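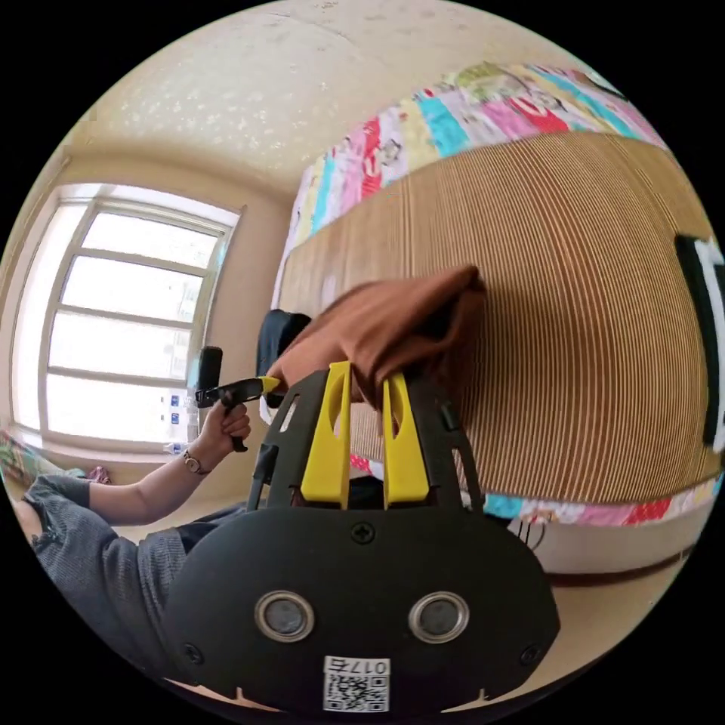
# Plivcombe publica una guía para recoger datos con pinzas manuales en viviendas

La empresa Plivcombe ha publicado una guía de buenas prácticas para grabar tareas domésticas con pinzas manuales, los dispositivos que registran los movimientos de una persona para entrenar después a robots. El documento tiene 37 páginas y sustituye a las instrucciones internas que cada equipo aplicaba por su cuenta.

La guía es voluntaria. Se dirige a equipos que trabajan en dormitorios, cocinas y otras habitaciones habitadas, donde las normas pensadas para fábricas dejan muchos casos sin cubrir. La primera versión se probó en julio y recibió 195 comentarios de operadores y responsables de proyecto.

Entre las medidas principales figuran estas:

- Consentimiento por escrito de quienes viven en la casa, con derecho a retirar las grabaciones.
- Dos pinzas identificadas con etiqueta propia, comprobadas antes de cada sesión.
- Un descanso cada cuatro tandas de grabación.
- Retirada o tapado de documentos, fotografías y pantallas con datos personales.
- Registro de los intentos fallidos, que no deben borrarse.

Lorenz Marti, coordinador del texto, explica que los tejidos ocuparon buena parte del debate. «Un paño cambia de forma cada vez que se coge. Pedimos que se anote cómo estaba colocado al empezar y que no se repita siempre la misma posición», señala.

La manipulación de telas sobre camas y otras superficies blandas tiene un apartado propio. El operador debe trabajar sentado cuando la altura lo permita y mantener los cables fuera de la zona de paso. 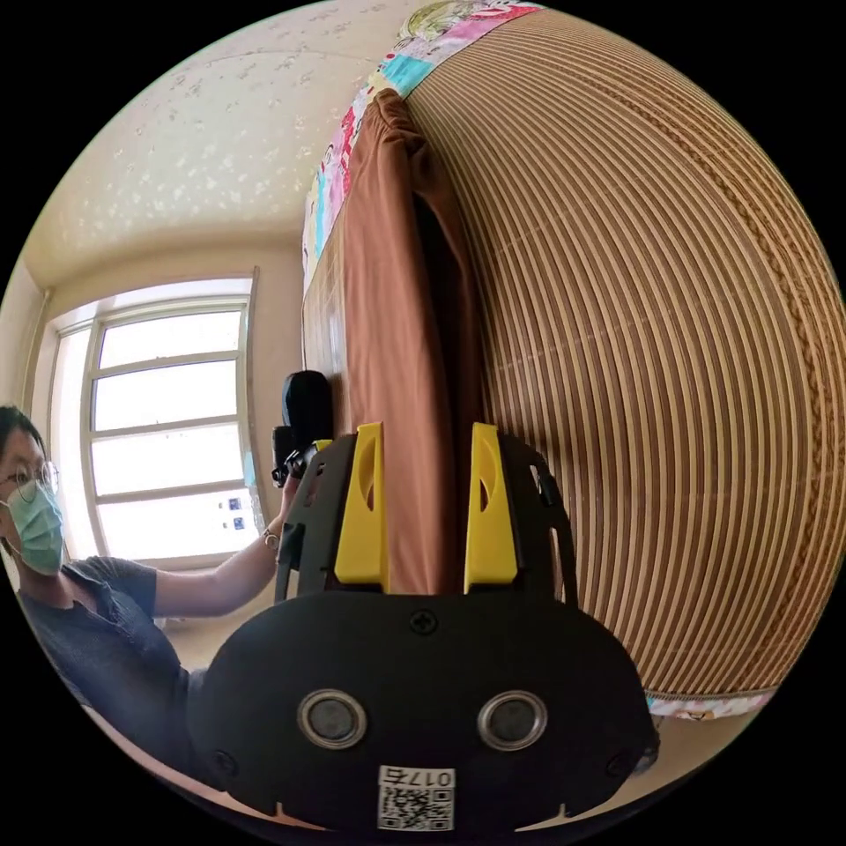 ## Aplicación y revisión

Ramalho y Vollgate han anunciado que seguirán la guía en sus próximos proyectos. Rodel Agbayani, responsable de operaciones de Vollgate, considera que el punto más difícil será el de los descansos, «porque obliga a rehacer los turnos».

Pirkero, encargada de la revisión externa, recogerá las incidencias que comuniquen los equipos. La versión 2 incluirá un anexo sobre limpieza de las pinzas entre viviendas, que quedó fuera de esta edición por falta de acuerdo.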